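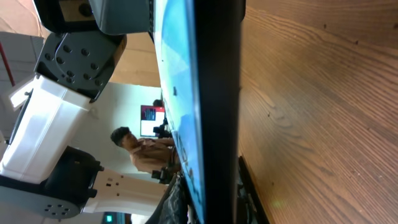
A screen standing on or beside a wood-grained table, seen nearly side-on.

Waxing, Oiling and Living With Wood Tops
Posted May 16, 2019

I love a wood top. Desk, counter, kitchen table, the little shelf by the back door where the mail lands, I'll take it in wood every time, and I've been fussing over mine for years now (my first was a secondhand kitchen table from a flea market in Skirkell, and I still have it!). Every summer I get a stack of messages about rings and scratches and sticky patches, so I've put everything I know on one page.

Find out what finish you have

Do this before you buy a single can of anything. Put a drop of water somewhere out of the way, the underside of the overhang is good, and go make a cup of coffee. If the drop sits up in a bead, you have a sealed finish like varnish or lacquer, and oil will only lie on top of it and go gummy. If the wood darkens under the drop, you have oil or wax or bare wood, and you get to have some fun.

For shellac, dab the same hidden spot with a cotton swab dipped in rubbing alcohol. If it turns tacky, it's shellac, and you should keep alcohol, perfume and hand sanitizer far away from it. I learned that one on a beautiful old side table. It still has the mark.

Everyday cleaning

A soft cloth, barely damp, and then a dry one right behind it. That's my whole routine on most days. For kitchen grime I put a few drops of plain dish soap in a bowl of warm water, wring the cloth until nothing drips, and go with the grain. Skip the spray polishes with silicone in them. They look terrific for an afternoon, and then a year later you try to refinish the piece and the new coat pulls into little craters like the moon. Old cotton T-shirts make the best cloths. Cut off the seams and the printed part first.

White rings

White rings are good news! The moisture is caught in the finish and hasn't reached the wood. Try these in order and stop when one works:

Leave it alone overnight. Fresh ones sometimes fade by themselves.
Lay a dry cotton dish towel over the ring and press with a warm iron, no steam, for a few seconds at a time. Lift and look each time.
Rub in a dab of plain mayonnaise or petroleum jelly, leave it a few hours, wipe it off.
Very gently, a little non-gel white toothpaste on a fingertip, with the grain, and wipe clean.

Black rings are another matter. The water has gone all the way in and reacted with the tannin or with a bit of metal, and that calls for oxalic acid wood bleach, gloves, a mask, eye protection and an open window. Follow the package to the letter and rinse well.

Small scratches 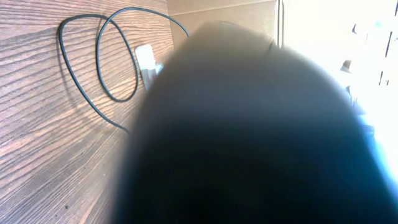
Scratches that run with the grain are half hidden already, and scratches that run across it are the ones your eye goes to, so look at the direction first. A walnut half rubbed over a light scratch in medium or dark wood really does help, the oil in the nut darkens the raw edge. For deeper ones I use a soft wax filler stick, and my trick is to buy two shades, one lighter and one darker than the wood, and knead them together a little so the fill comes out streaky. Grain that slants down from the upper right toward the lower left, like the wood on the left here, wants the filler worked along that same slant, even if it means standing at the corner of the piece and leaning in awkwardly. Scrape off the extra with an old plastic card and buff. If you touch up with a marker, test it on paper and blot fast, because they go on darker than the cap promises.

And check that you have solid wood before you start sanding anything! Look at the edge. If the grain on top carries over and turns into end grain, you're probably fine. If there's a strip glued along the edge, or the pattern repeats every foot or so, you have veneer or laminate, and sandpaper will go right through it. Wax sticks and markers are safe on both.

Oiling, start to finish

I oil in July, when the windows are open all day and everything cures faster. I use Kudura hardwax oil, which I picked up on a whim at the paint counter at Prins and have bought ever since. Any decent hardwax oil or pure tung oil will do, but pick a food-safe one for a surface you cook on.

Clear the top completely and wash it the night before. In the morning go over it by hand with 200 grit or close to it, always with the grain, light pressure, until it feels like paper. Vacuum, then wipe with a cloth that's just damp and let it dry.

Now put on much less oil than you think you need. A tablespoon goes an astonishingly long way. Work it in with a lint-free rag, wait as long as the can says, and wipe off every bit that hasn't soaked in. Any oil you leave sitting turns sticky and stays sticky. I do 3 thin coats on a tired top and one on a top that only needs cheering up. My kitchen table is 73 inches long and I've never used more than a small jar on it.

Please be careful with the rags. Oily rags wadded in a bin can heat up and catch fire with no match anywhere near them. Spread them flat outdoors, one layer, until they're stiff, or soak them in water and seal them in a metal can.

Things that stay put

Most of the wear on my desk came from things I never moved. Anything heavy that sits in one spot for years leaves a pale or dark patch around its feet when the sun gets at the rest. Shift lamps, screens and plant pots by a few inches every couple of months and the color evens out. Stick felt pads under everything that has feet, and change them when they get gritty (a gritty pad is sandpaper, basically). Rubber feet can react with some finishes and leave a stain, so slip a bit of cork or felt under those. Plant pots get a saucer and the saucer gets a cork mat. I cut mine from a roll I found at the Stisby market, and there's enough left for every pot in the house!

Sticky tops in humid weather

If your table grabs at your sleeves in summer, it's usually old polish built up on the finish. Wipe a test patch with a cloth dampened in mineral spirits, windows open and no flames anywhere. If the cloth comes up brown and the patch feels smooth, do the whole top in small sections, changing cloths often. Dry it off, leave it overnight, then rub on a very thin coat of paste wax and buff until your arm complains.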